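Flower table moves to the second floor at Wetascombe

The flower table that used to sit by the front desk is now in the long white room on the second floor. It went up in March and will stay there through the end of the year. The front desk needed the space for package pickup, and the flowers had been getting knocked by bags and elbows for a long time.

For anyone who hasn't used it, the flower table is where tenants put together small arrangements for desks, meeting rooms and events in the building. You come up, pick a vase, fill it from the stock and take it away. When the event is over you bring it all back. There is no charge for tenants and no sign-up for a single vase.

The new table is white and a good deal longer than the old one. There is a grommet hole in the top if you need to run a cord through for a lamp or a glue gun. Please don't drop stem clippings down it. They collect underneath and someone has to get them out with a coat hanger.

The vases come from Ostis, and there are a few shapes to pick from. The white ribbed ones are the most popular. They are small, so they suit a short, full bunch with the blossoms close together at the top and the leaves let out a little at the sides. A tall stem will tip one over unless there is weight in the bottom. A bag of gravel is kept with the vases for this, and a couple of handfuls will do it.
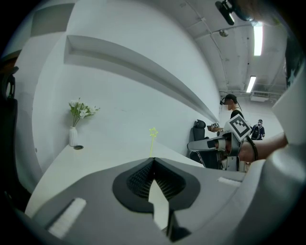 The table on the second floor, with white flowers in a ribbed vase and a single yellow-green artificial stem.

The artificial stock was bought from Staremov, 500 stems in one order, at a total cost of $2895 with the vases. That came out of the shared amenities budget for this year. An inventory at the end of June found 212 stems on the shelves and in the drawers. Most of the rest are out on desks and in meeting rooms, where they are meant to be, but a good number have not moved in months. If you have an arrangement you no longer look at, bring it back and let somebody else have a turn with it.

The thin stems with one small bloom on the end are easy to lose track of in a mixed bunch. They are also the ones most often returned bent. The wire inside can be straightened by hand if you work along it slowly from the bottom. Pulling on the flower end takes the bloom off. If that happens, leave both pieces in the repair tray and don't tape them.

Fresh flowers are welcome too, with a few conditions. Fill the vase at the sink down the hall and dry the outside before you set it on the table. Water marks show on the white top, and a puddle left overnight can work its way in around the edge of the grommet. Fresh arrangements should be gone within 4 days. After that they will be thrown out and the vase washed.

Dust is the main trouble with the artificial ones. A soft paintbrush does better than a cloth on the blossoms, and there are two in the top drawer. Leaves can be wiped with a damp paper towel. Please skip the spray cleaner – it left a sticky film on the first batch of greenery and we had to replace it.

Larger orders, such as table pieces for a reception, should still go through the building office with a week's notice. The Ruotsalainen room downstairs can be used for laying these out if it isn't booked. The second-floor table is fine for small vases, but please don't cover all of it, as other people will be coming by.

A new box of greenery is expected before fall, mostly eucalyptus and fern. Requests for colors can be left on the pad next to the repair tray. So far the pad says "more white" several times and "no orange" once.

Posted 2025-07-14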